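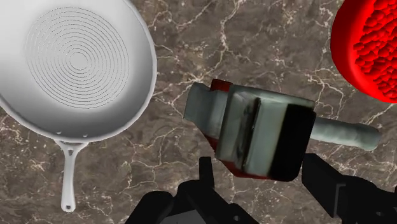
Simulated kitchen, Sketia trial: pan, bowl, mallet.

So there I was in August with a budget sheet open in one window and this kitchen in the other, and I liked the kitchen a whole lot better!

My job was to pick an arm for the prep line at Sinness. We had two quotes. Resano wanted more up front, and Mtshali wanted less but charged 2,423 a month for service (I read that line four times, hoping the comma would move). Before anybody signed, we got to run both arms in Sketia, on a brown marble counter fancier than anything I'll ever cook on.

I'd promised my boss a number by five. At 3:30 I was still trying mallet grips. There's a white pan over on the left with rings in it like a target, and I kept wanting to aim at it, which wasn't in the test plan. The red stuff in the bowl I had down as ground meat, then as berries, then I gave up and typed "red" in the notes column.

Then my boss came by with her coffee and leaned over my chair.

"Which one's this?" she asked.

I had to check the tab. I'd been calling it the good one all afternoon – the good one! – and it was Mtshali, the one with the comma.

"How long till it pays for itself?"

"Roughly 20 months," I said, "if we skip the spare gripper."

She watched the mallet for a while.

"Don't skip the gripper," she said, and took my chair.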